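Workshop tips: planning and budgeting for a two-arm kitchen bench

These notes are for anyone pricing a small bench with two arms for food handling work: moving fruit between plates, lifting bread, opening and closing containers. They cover what to buy, the order to buy it in and where the money tends to go. They assume you already have a room with a solid floor and a working socket.

Start with the task list, then the arms

Write down every object the arms will have to pick up before you ask for a single quote. Put down the width at the widest point, the weight when full and the surface. A strawberry, a slice of bread and a lidded container ask three different things of a gripper, and the supplier will want to know which one matters most. Send the same list to every supplier so that the quotes can be compared.

Mark each object as must, should or later. Budget for the musts only. Our first list ran to 26 objects and the quote that came back included a gripper changer we had no use for. We cut the list to the musts and the changer went with it.

Reach

The reach printed on a data sheet is taken to the wrist flange with the arm stretched out. Useful reach is shorter. Deduct the space needed to bend the elbow, and allow for the gripper pointing down at the worktop. Draw both arms on squared paper at a scale of 1 to 10, with the worktop, the bases and the furthest plate. If the furthest plate is only just inside the line, buy the next size up or move the bases forward.

For two-arm work, the part of the worktop that both arms can reach is the part that counts. Shade it in. Anything to be passed from one gripper to the other has to be inside the shaded area, with room for both wrists.

Rail or separate stands

Mount both bases on one rail. Separate stands look cheaper on the order form, but each one has to be levelled, and the distance between them has to be measured again whenever someone knocks one. A single aluminium rail keeps the spacing fixed. Ask for the mounting plates to be quoted with the rail, drilled to match the arm bases. Plates bought later from a different firm cost us a second delivery charge and an afternoon of filing.

Check that the rail overhangs nothing. If it stands in front of the worktop, the worktop should not carry any of its weight.
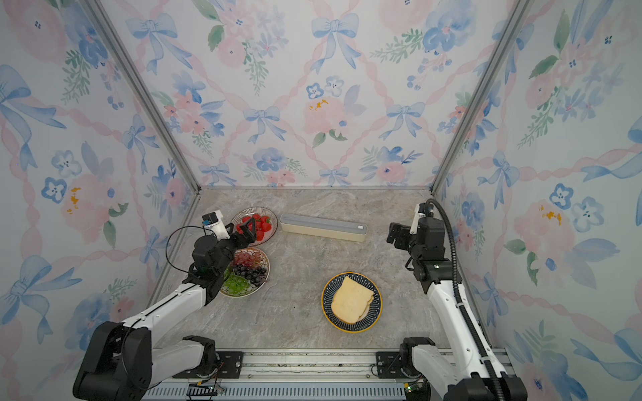 Ladport Kitchen Bench Team, Workshop Pages

Cables

Cable is the item most often left out of a budget. Price the following separately:
Power lead for each arm, from base to supply.
Data lead for each arm, from base to controller.
Camera lead for each wrist camera, with enough slack for full wrist rotation.
Corrugated sleeve, if a cable is to run along the arm.
Ties, clips and spare connectors.

A loop left at the wrist must be long enough for the joint to turn and short enough to stay off the plates. Set it with the arm at its most awkward position, never at rest. Sleeve is tidier and protects the cable, but it stiffens the bend, so leave a generous curve over the wrist and check it at both ends of travel.

Buy one complete spare set. Store it in a bag labelled with the arm it fits. Waiting for a connector costs more in lost bench time than the connector itself.

Grippers

Two fingers will do for most kitchen objects. Ask the supplier for three figures: the widest opening, the lowest force that can be set and the smallest step in force. The last two matter more than the maximum. Soft fruit is spoiled by a gripper that cannot be set low enough, and a high maximum force is no help with grapes.

Fingers wear, and they get sticky. Order a second pair at the start and ask whether they can be changed without removing the wrist. Check with the supplier that the finger material will stand washing with ordinary detergent. If the bench handles food that is going to be eaten, the fingers and any grease in the joints need to be rated for it, and that is a different price bracket. Ours is a practice bench and the fruit goes to compost.

Cameras

A camera on the wrist sees what the fingers are about to touch. A fixed camera sees the whole worktop. If the budget allows only one kind at first, buy the fixed one and leave the bolt holes and cable length for the others. Retrofitting a wrist camera is a small job if the lead was planned for and a tedious one if it was not.

Allow for the weight of the camera and its bracket when working out payload. Add the gripper, the camera, the bracket and the heaviest object, then keep the total under 60 per cent of the rated figure.

Worktop and walls

Worktop and surround are the cheap part, and they are worth doing properly. An aluminium post at each back corner and panels between them will make a three-sided booth. Cover the panels with whatever the work calls for. Patterned wallpaper gives a busier background for the cameras than plain board, so decide early whether you want that. Keep the offcuts of the roll for repairs, and write the batch number on the back.

A patterned worktop hides crumbs from the person cleaning it. Wipe it by routine and do not go by eye.

Crockery and food

Buy plates in sets and keep two spares of each. Clear glass, decorated rims and dark patterns all look different to a camera, and a mixed set shows up problems that a plain white set will not. Include at least one long container with a lid.

Put fresh food on the running costs, not the setup costs. Grapes keep better than strawberries. Bread dries out under lamps and changes how it lifts, so cut fresh slices for each session and bag the rest.

Controllers and power

Put both arms on one supply circuit only after adding up the starting loads. Have an electrician confirm the figure. Fit an emergency stop within reach of each place a person will stand, wired so that either button stops both arms. Exposed boards and connectors near the bases should be covered before anything wet is used on the worktop. A plain cover costs little, so ask for it on the first quote.

Comparing quotes

We asked for quotes from Jovstead and Brenau on the same list. The totals were close and the contents were not. One included plates, rail and a year of parts. The other listed the arms alone with everything else as options. Make a table with a row for every item and write a nought wherever a supplier has left something out, then fill the gap from the options sheet before adding up.

Questions to put in writing:
Is delivery to the room or to the kerb?
Who fits the arms to the rail?
Is the software licence for the bench or per arm, and does it renew?
What is the lead time on a replacement joint?
Will the supplier take back a gripper that cannot be set low enough?

Keep a reserve. Ours was set at 2311 pounds and most of it went on cable, covers and a second pair of fingers.

Order of purchase

1. Worktop, posts and panels.
2. Rail and mounting plates.
3. First arm, with gripper and cables.
4. Fixed camera.
5. Second arm, wrist cameras and spares.

Leave a gap between steps 3 and 5. A month with one arm will change the list for the second. If the supplier gives a discount for ordering the pair, ask whether the price can be held with a later delivery date. Brenau agreed to this when asked; it was not on their price sheet.

Blank copies of the object list and the quote table are kept in the Ntuli room, in the top drawer. Corrections to this page go to Ayanda Hlongwane. The prices are next due for checking in December.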